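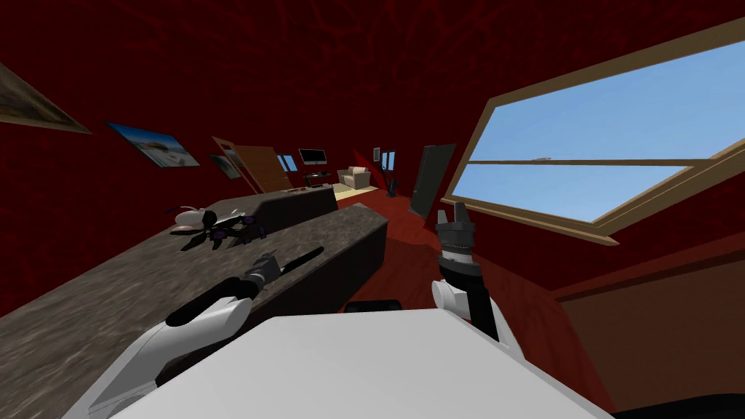
Fragen und Antworten zur Automatisierung bei Lukmont

Fallen Arbeitsplätze weg?
Nein. Die Betriebsvereinbarung vom Juli schließt betriebsbedingte Kündigungen aus. Für 8 Beschäftigte ändert sich das Aufgabengebiet.

Wer überwacht den Roboter?
Geschulte Beschäftigte der jeweiligen Schicht.

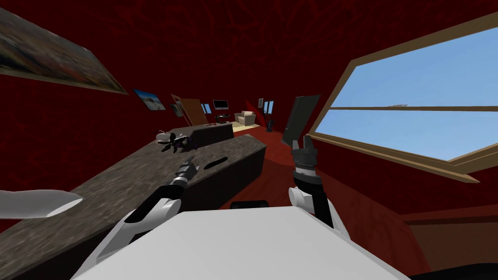 Zweiarmiger Roboter an der Arbeitsplatte (Simulation)

Wie lange dauert die Schulung?
Sieben Tage. Sie gilt als Arbeitszeit.
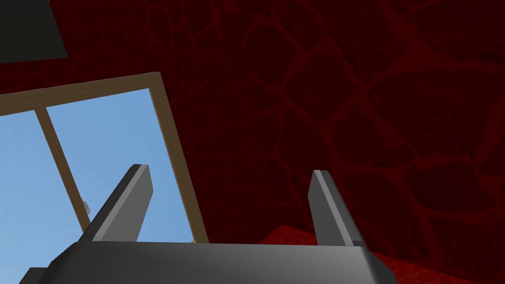 Die Teilnahme wird bescheinigt. Anmeldungen nimmt die Personalabteilung entgegen, Durchwahl 2710.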